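Write the dull bits down: a plea for a rulebook in garment robotics

I have spent a large part of this year arguing about trousers.

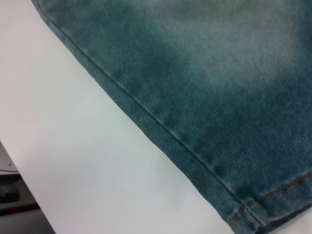
More precisely, I've been arguing about when a pair of trousers counts as folded, and who gets to say so, and whether the answer should be written down somewhere a new starter can find it. I think it should. A fair few people I like and respect think I've turned into a bore about it, and they may be right, but I'd like to make my case properly for once instead of muttering it over the kettle.

For those who don't know me, I run the textile bench at a small outfit called Brikstead. We collect demonstrations of people steering robot arms through laundry jobs (flattening, folding, stacking, turning sleeves the right way out) and we pass those on to teams who train models with them. We also test the models that come back. It's fiddly, repetitive work and I enjoy it far more than I expected to when I took it on.

When I started, our written guidance for folding jeans was one line long. It said to lay the jeans flat, bring one leg over the other, then fold in thirds. That's a perfectly good instruction for your cousin. It's a rotten one for a shift of operators whose work is going to be pooled and learned from, and the reason it's rotten is that everybody reads it and nods.

What does flat mean? Can there be a ripple at the knee? Do the side seams have to sit on top of each other, or is it enough that the legs more or less line up? If the hem has flipped up at one corner, do you fix it before you fold or carry on? Does the zip need doing up? I'd been there a fortnight before I noticed that the morning operators always started from the waistband and the afternoon ones always started from the hem. Both ways were fine. Mixed together with no label on them, they were a mess.

So in May I sat down and wrote rules. The first draft was awful. I'd tried to cover everything, and it read like the small print on a car hire. People skimmed it, got the gist, and went back to doing what they'd done before. The draft we use now fits on 2 sides of paper, and it's better mostly because of what I took out.

I'll give you a flavour. We say where the garment starts, in words you can check by looking: waistband to the left, front side up, both hems on the table. We say what done looks like, also in words you can check by looking. We say what to do if you drop it (carry on, don't restart, press the marker key). We say who decides if it's a near thing, and that's the person reviewing, never the person who did the fold. And we say when to stop altogether, meaning a snagged thread round a finger joint, or anybody's hand over the table while the arms are live.

That last one is the only rule I will get properly cross about. I've seen people reach in to tidy a cuff because it's only denim and the arm's only small. It's a habit that spreads as well. One person does it on a quiet day, the next person assumes it's allowed, and by the end of the week it's how things are done here. Any bench rulebook worth having starts with hands, before it gets anywhere near folding. Ours didn't at first. I had it down on the second side, under a bit about lighting, and I'm still embarrassed about that.

Now for the objections, and I'll try to be fair to them.

The one I hear most is that variety is good for the robot. If you make everybody fold the same way, the argument goes, you get a model that can only cope with your table and your trousers and your house style. There's real sense in this and I've shifted my own view because of it. Our early rules were too tight. We'd told people to put the garment down on the same taped rectangle every time, and what came back from training was, predictably, very good at jeans on a taped rectangle.

But look at what the objection is really asking for. It wants variety in the things that vary in life, such as where the jeans land, how crumpled they are, how faded, how heavy, what the light's like. I want that too! You can put it in the rules. Ours now say to vary the starting angle and to swap garments after every ten folds. What I don't want is variety in what we call a success, because that only teaches the robot that we can't make our minds up.

We had a nice clear lesson in this. We had a set of 202 folds marked as good, and I asked a second reviewer to go through them cold, with the new wording beside them. They didn't agree with the first reviewer on a surprising number, and when we sat down together it was nearly always the hem. One of them looked at the hem and one of them looked at the overall shape. Neither was being careless. They'd each filled a hole in the instructions with their own good sense, and their good sense was different. (While we were at it we found the log for that batch had 203 entries in it, the extra one being a test run with nothing on the table that someone had cheerfully passed. I've had that one printed out.)

The second objection is that standards belong to big firms, and that a small shop should wait for someone grown-up to hand one down. I understand the appeal. I'd love to be handed one. But I've sat in on a couple of the calls where people try to settle this between companies, and the trouble is that none of us turns up with anything on paper. Painemal, who do hotel linen, count a towel as folded if it fits through a slot. Girnetti go by a photograph matched against a reference. We go by a reviewer with a short list. You can't average those. You can compare them, though, if each of us publishes what we do in plain words, and I'd take three honest short documents over one grand framework that arrives in five years' time.

Painemal's slot, by the way, is a lovely bit of thinking. It can't have an off day. I've pinched the idea for our stacking tests and I told them so.

The third objection is about money, and it's the one I find hardest. Reviewing takes time. Writing down what went wrong takes time. We once quoted for 800 demonstrations with a second look at every one, and lost the job to somebody who'd do it without. I can't pretend that didn't sting. I also can't pretend the customer was being daft, as they had a budget and the two offers looked the same from outside. They looked the same because there's no common way of saying what was checked. A tin of beans has to tell me what's in it. A box of robot demonstrations tells me how many there are and, if I'm lucky, the date.

So if I could have one rule across the whole trade, it wouldn't be about folding at all. It'd be a label. Say what the task was, in the words the operators were given. Say what counted as done. Say who checked and how many they checked. Say what you threw away and why. Half a page would do it. You could leave every bench in the country free to fold its trousers however it pleases and still be miles ahead of where we are.

The failures deserve a word too. Most places bin them. We did, for months, and I wish I could have those back. A fold that goes wrong at the last tuck is full of useful stuff, provided someone has marked where it went wrong. Our rule is now that nothing gets deleted by the person who recorded it. It goes in a separate pile with a short reason, and "dunno, it slid" is an acceptable reason. The day we allowed that sort of wording, people started filling in the box.

Which brings me to the people doing the work, who tend to get left out when standards are discussed. An operator on a long session gets tired in the wrists and then in the eyes. Sloppy folds cluster towards the end of a stint, and I'd put money on that being so everywhere. We break every forty minutes and swap roles, and it's in the rulebook as a rule, so nobody has to feel soft for asking. Dravon, who lent us a bench for the spring, had a timer on the wall that locked the session when it ran out. I thought it was heavy-handed for the first two days. By the third I'd have fought anyone who tried to take it down.

I do worry about overdoing it. There's a version of me that ends up with a ninety-page binder and a form for requesting the form. My guard against that is simple enough: each time we add a line we read the whole thing aloud, all of us, standing up. If people start shifting from foot to foot, something has to go. Last time we lost a paragraph on sock pairing that I was rather fond of.

We're putting our two sides up for anyone to copy, argue with or scribble on. The shirt section is weak and I know it. Collars are beyond me at the moment - if your bench has a decent sentence for what a flat collar is, please send it over.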